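Sorting building blocks by colour
Posted by Brodie Quinlan in Tidying, May

A mixed tub of blocks takes longer to tidy than it should. I sort ours by colour and keep each colour in its own place. A set of 70 takes me almost 5 minutes.

What you need
A clear table with a pale top, so the colours stand out
A shallow tray with compartments
One or two small bins
A zipped case or bag for anything that isn't a block

1. Put the tray at the back of the table and the bin right next to it. Leave the front free for the loose blocks.

2. Tip out a few handfuls and spread them with your palm until none are on top of each other. Don't empty the whole tub at once. 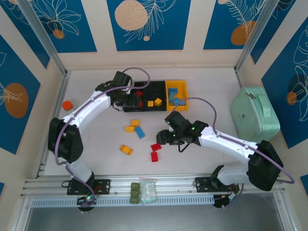

3. Pick one colour and finish it before you start the next. I do blue first and put it in the bin. Red and yellow go in the tray, with a compartment for each if you have enough.

4. Lay the blocks flat. Stood on end they fall over when the tray is moved, and you have to start that part again.

5. Check the edges of the table for anything that has rolled away. Small odd pieces go in the case.

If you have more colours than compartments, put two together that are easy to tell apart. Green with blue is a poor choice under a lamp in the evening.

Labels are optional. I used masking tape on the Henare tray and it peeled off cleanly after 3 months.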